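Soft goods notebook, January
Fleece folding on the bed, first long session, started 9:40

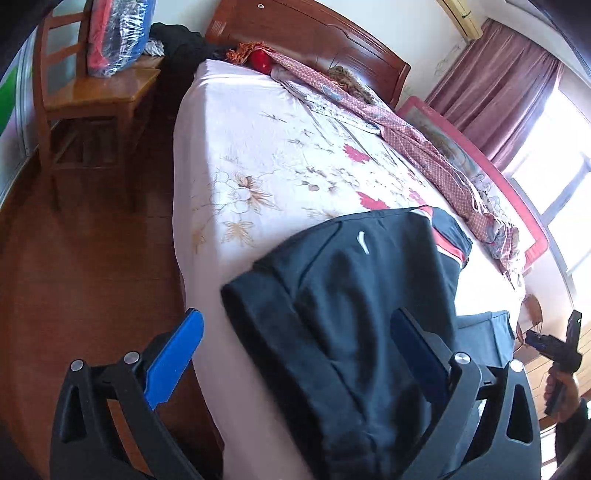 Black fleece with the striped trim, partway through. Maple-leaf sheet underneath, pink polka-dot blanket rolled up by the headboard.

Very good morning for fleece. I had been putting this off in favor of shirts, and shirts are boring me to tears, so it was a treat to get my hands on something with some body to it.

Where we stand: the folding leaflet for Giditz still has its knitwear page and its sportswear page open. Print run is 3,000 copies and they want both pages settled before the drawings go out. I keep telling everyone the sportswear page is the one people will look at. Most people can fold a T-shirt in some fashion. Give them a thick fleece and they roll it into a ball and push it to the back of the shelf.

The target is the Jurkum shelf unit, the same one we used for the towels. Inside width 46 cm. A folded fleece should go in two abreast with a bit of air between them, so the packet wants to come out under half of that. It also wants to stand up to being pulled out from under another one, and that second part is the hard one.

Notes on the surface first. The bed wins over the table, hands down, for anything thick. I had my doubts. On the table the fleece skates around when you smooth it and the far side slides off the back just when you've got it straight. On the bed the sheet holds it. You lay a piece down, stroke it flat from the middle out, and it stays where you put it! The give in the mattress is a nuisance for the last crease, you press and everything sinks, but for all the early folds I would take the bed every time. 160 cm of width is plenty for two pieces side by side.

The patterned sheet turned out to be a help too. I'd asked for a plain one and grumbled when the flowered one was on. But the flower outlines and the little dragonflies give the eye something to line up with, and black on a white ground is so easy to read. You can see straight away if an edge has wandered. The red leaves are the best markers of all. For the leaflet drawings we might try a faint pattern under the garment instead of blank white. Ask Giditz if the printer can hold a light beige.

Method A, the plain thirds.
Lay flat, front down. One side in by a third, other side in by a third, bottom up to the middle, then over again. Works, sort of. The packet is fat in the middle and thin at the ends, like a loaf. Put a second one on top and it leans. Came out too wide for two abreast unless I cheated the thirds, and nobody at home is going to cheat the thirds the same way twice.

Method B, half first.
Lengthwise in half, then down in thirds. Neater outline, much too thick along the fold side. The trim makes it worse. Striped band on this one is firmer than the body of the fabric, and wherever the band gets folded onto itself you get a ridge you can feel through everything above it. So, rule for the page: find the stiff parts first, and plan the folds around them. Same as we say for zippers and collars. I'm a bit annoyed with myself for not having written that down after the towels, where the woven border did just the same thing.

Method C, diagonal start.
This is the one I'm excited about. Take the top edge over at a slant first, so the trim lies across the body on its own and isn't doubled anywhere. Then square up the sides to it, then bring the bottom up. It feels wrong when you begin. You look at the slanting edge and think you've made a mess. But the thickness spreads out so much better — the packet sits level, and it springs back less when you let go. I did it over and over just for the pleasure of it.

The trouble with C is explaining it. In drawings a slanted first fold looks like a mistake, and half the readers will "correct" it. We need an arrow, and one short sentence. First tries at the sentence:

"Start on a slant so the trim lies flat."
"Fold the top across at an angle. The thick edge should cross the middle only once."
"Let the band lie single."

First one is the clearest. Third one sounds like a hymn.

Handling. Pinch and draw is better than lift and drop. When you lift fleece by one edge the rest of it hangs and bunches, and then you spend longer smoothing than you did folding. Take hold low, near the edge you want to move, draw it toward you along the sheet, and let it settle by its own weight. Creases you can leave alone until the end. I used to stop and chase every one of them. With this fabric you can ignore the small ones altogether, they get pressed out in the stack overnight. The deep ones, where the cloth has been gathered up in a bunch, need a flat palm and a slow stroke. Two strokes, middle to side. Not toward the trim, or you push a little wave of cloth up against the band and it stays there.

Second pair of hands is a luxury on the bed and I recommend it for learning. One holds the fold line, the other brings the cloth over. After a few goes you don't need it. For the page we have to write for one person alone, so every step should be doable without anyone across from you. C passes. B doesn't really, the long fold creeps unless somebody holds the other end.

Lint. Black fleece on a mostly white sheet shows you everything going in both directions. Ran the Skinon brush over a piece before folding and it was worth the half minute. Brush goes one way only, top to bottom. Back and forth just raises the pile and you fold the fluff in. I'd like a line on the page about brushing before folding, it's the sort of small thing readers are glad to have. (The Skinon brush needs its sleeve changed, the old one has stopped grabbing.)

Navy piece. Kept at the side of the bed all morning as the next in line, and I let it slide about over the edge, which was lazy. Dark next to dark is a bad idea. Twice I reached for the black and got a handful of the navy. Put the waiting pieces on a chair from now on, and do a light one between two dark ones if there's a choice.

The blanket, now. I love the pink polka-dot blanket and I have no method for it. It was lying twisted up like a rope, and I had half a mind to leave it that way, a long roll takes up so little of the bed. Tried three things with it after the break.

Flat fold in quarters: lovely to look at, far too big for the Jurkum shelf, has to go on top of the unit.

Roll from one end: good and tight, fits, but it wants something round it. A ribbon, or tucked into its own corner. The frayed end should go to the inside of the roll so it doesn't catch on things when you pull it out. We should also mend that end before it goes any further. I'd try a simple blanket stitch in a thread near enough to the pink, and I'd enjoy doing it.

Twist and coil: just for fun. Looks like a bakery item. Comes out badly creased and I wouldn't print it, though I'd be happy to see it in the margin as a little drawing.

So rolling for the blanket, and that probably moves it onto the knitwear page with the scarves. Check there's room.

Orange fringed cloth: don't fold the fringe under. I did one with the tassels tucked in and they came out kinked in every direction. Leave the fringe hanging at the open side, comb it with the fingers, and lay it on the top of the stack where nothing presses on it. Ahmadpour has a whole range of fringed throws in the spring list, 82 different ones if you count the colors, and they asked if the leaflet would cover them. Now we have something to tell them! A box on the knitwear page would do. Heading "Anything with a fringe".

General tidying remark for the head end of the bed. Clear it fully next time before starting. I left the soft things up against the headboard and they were fine there, out of the way, but the blanket kept working its way down my right side and I ended up folding in a smaller and smaller patch. It's a big bed. Use it. Everything that isn't being folded goes off it.

Lovely headboard, by the way. I'd like that curved top in the cover drawing if the artist is willing. Those carved lines would be easy to suggest with a couple of strokes.

Stack test: four fleeces folded by C, one above the other on the Jurkum shelf, pulled the second from the bottom. The ones above dropped down straight and stayed folded. Did the same with A and the top one slumped over and opened at the side. Will leave the C stack until tomorrow and pull again from a cold start.

To do
Write up C in five steps at most, with the trim sentence.
Send Giditz the question about a light pattern under the drawings.
New sleeve for the Skinon brush.
Pink thread, and mend the blanket end.
Look for something with a hood. We haven't tried a single hood and I already know it's going to ruin method C.
Reply to Ahmadpour about fringes.
Chair next to the bed for waiting pieces.

Stopped at 12:50, shelf unit door left open so the stack gets some air.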